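Jatex and Skurkex Join Their Laundry Services Under One Roof in Clanulbridge

CLANULBRIDGE, 23 October 2007 - Jatex Linen Services and the family company Skurkex have signed the agreement to join their operations. From March, both companies will work from the former Yáñez building on the river side of Clanulbridge, and customers will receive one invoice in place of two.

Jatex washes and irons table linen, aprons and kitchen towels for restaurants, hotels and community halls in the region. Skurkex is known for its repair work, mainly the mending of tablecloths and the re-hemming of napkins. For several years the two companies have sent work to each other by van, and many customers already believed they were the same company.

"We were driving the same tablecloths from one side of the town to the other side," said Stela Pop, general manager of Jatex. "A cloth with a small burn could be away from the restaurant for a long time. When the sewing tables stand next to the ironing line, this cloth can go back with the normal delivery."

The Yáñez building was used before as a furniture warehouse. It has 1,325 square metres on the ground floor, and this permits to keep the soiled linen and the clean linen in separate halls with separate doors. The floor drains will be renewed during the winter. The colour of the front wall will stay as it is, at the wish of the neighbours.

All 50 employees of the two companies keep their positions and their years of service. Two new drivers will be hired before the opening, and the advertisement for these positions will be placed in the local newspaper.

Dorin Sârbu, who founded Skurkex and will be head of the repair department, said that the name Skurkex will remain on the repair labels. "Our customers look for the little grey label inside the hem. I would not like to take it away from them," he said. "The sewing machines also come with us, even the old ones, which are heavy to move but still sew very straight."

Prices for washing and ironing will not change in the first year. Repairs will be charged by the centimetre, as Skurkex has done until now, with a minimum charge of three dollars for each piece.

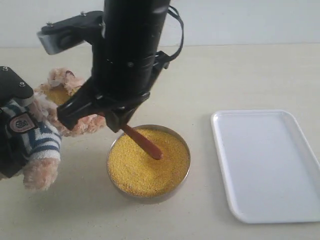
What happens to linen that is already at Skurkex when the move begins?

It will be finished at the present workshop and returned with the usual delivery, and the customer does not need to fill out any new form.

Customers who rent their linen from Jatex will keep their present delivery day. Those who bring their own linen to the counter are asked to use the side entrance of the Yáñez building, where there is parking for short stops. The present Jatex counter will stay open until the end of March, for pick-up only.

Contact for media and customers: Stela Pop, Jatex Linen Services, Clanulbridge.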